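Yard and Workshop Tips: Before You Let a Robot Learn Your Yard

I get more mail about yard robots than about anything else on this page, and that includes gutters. Most of it asks the same thing: is it worth signing up for one of these programs where you sit at home, steer a simulated robot around a simulated garden, and the machine learns from your examples? Netodance runs one. Revisow has another, which I left after a weekend. I have spent more evenings on this than I care to admit, and I still rake my own leaves.

My opinion hasn't moved much. I think the idea is sound and the promises are silly. You can teach a machine by showing it a job over and over. I taught my kids to stack firewood that way. But my kids already knew what a log was.

Still, if you are going to do it, do it properly, because sloppy examples are worse than none. These are the tips I wish I'd had at the start.

Pick one job and stay with it. My first batch at Netodance was 52 runs, and I had mixed three chores together because I got bored. Only eight were kept. I was annoyed about it for a week, and then I watched them back and would have tossed them too.

Write the job down in one plain sentence before you start. "Bring the hand to the foot of the tree" is a job. "Tidy up the yard" is a wish. If you can't tell when you're done, the machine surely can't.

Go slow near anything solid. Everybody hurries across the grass, which is fine, and then keeps hurrying when the tree is right there. Ease off well before you reach it.

Don't swing the view around while you make up your mind. Stop, think, then move. A run full of blurry lawn may be fair enough if you were crossing the lawn, but if you were dithering, throw it out.

Open the grippers before you get to the thing you want. Same as with fireplace tongs. Arriving with them shut and then fumbling is a habit you don't want copied.

Use both arms only if the job needs both. If one is sitting out, park it low and out of the way, and park it the same way each time.
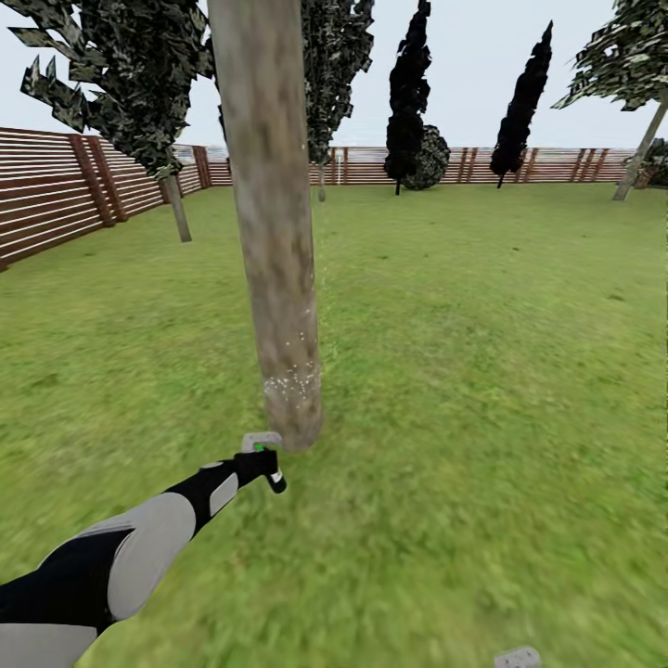
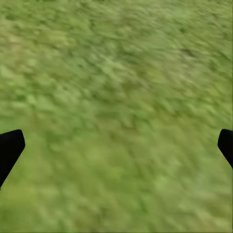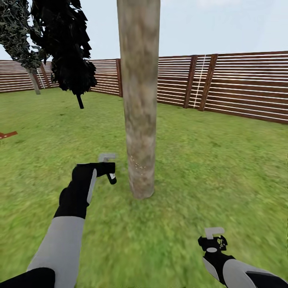
The simulated yard. The first and last have the tree trunk; the middle one is all grass and open gripper.

Now for my complaints. The grass in there is flat. Mine has a dip by the downspout, two mole runs and a sprinkler head I hit every spring. The bark in the simulator is a smooth smear of brown and gray, and the trunk goes into the ground like a post. Go look at the bottom of a real maple. There are roots, there's a hump of old mulch, there's usually a toy. I can believe a machine might learn to reach for the simulated tree. Whether any of that carries over to the maple is the part I'd want to see for myself, in the rain, before I paid for it.

The Netodance welcome sheet says a single chore wants 2,000 good examples. Fine. Ask whose yard they come from. If all of them come from the same tidy fenced lawn, I'd say you've got one example and a lot of copies. I wrote in to suggest they move the trees, change the light and drop some junk on the ground. I got a polite answer.

A few more practical things, in no special order.

Keep a paper notebook beside the keyboard. Date, chore, how many runs, anything odd. The program keeps its own log, but it doesn't know that the dog was barking through half of them.

Quit after 4 bad runs in a row. Go do the dishes. You won't get better by being mad at it.

Save the failures in their own folder and label them as failures. Some programs want them and some don't, but nobody wants them mixed in with the good ones.

Wipe your controller sticks now and then with a barely damp cloth. Mine drifted to the left all through December and I blamed the software.

Put a cushion behind your back. A kitchen chair is fine for supper and murder for an evening of steering.

Read what you're agreeing to. Duda, the forum I used to like for mower repair, has a long thread on who gets to use your runs and for what. Read the sign-up page yourself anyway and print it, as those pages change.

Don't buy the hardware yet. Brandinero has a two-armed yard machine on order, and a reader asked if she should put money down. I told her to wait until somebody shows it doing one dull job all afternoon with no cuts in the film. She bought a good rake and says she's happy with it.

If your own runs are going better than mine did, write in and tell me which chore, and how long you stuck with it. Next week is storm windows.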